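Approach clearance (robot manipulation)

Approach clearance is the distance a robot gripper keeps from a surface before it slows down and moves in to make contact. The term is used mostly in good-practice rules for cabinet and drawer tasks, where the target is a handle fixed to a large flat panel. It applies to real cells and to simulated ones.

The Erkora guideline sets the clearance at 50 mm, measured from the fingertips to the nearest part of the panel. The fingers must be open before that line is crossed. Speed inside the zone is limited to 200 mm per minute. A trial that breaks either rule is logged as void — it is not counted as a failure.

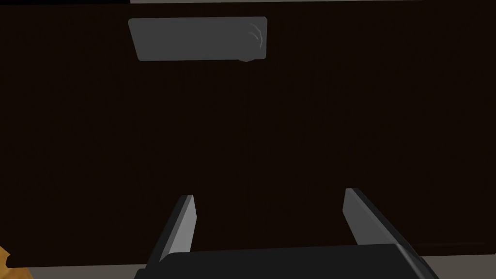 Mavis Wojcik objected that one fixed distance makes little sense for handles of different depths, and that the value should be set from the handle face, with the panel used only as a hard stop. The 2nd edition kept the panel as the reference but allowed a second limit for handles that stick out.

Dark, even panels are treated separately. Depth readings on such surfaces can be sparse, so the guideline calls for a check against the known model of the cabinet. In a review of 1,066 simulated trials at Plivex, 53 were void, most of them for late finger opening.

See also: grasp planning; guarded motion; speed and separation monitoring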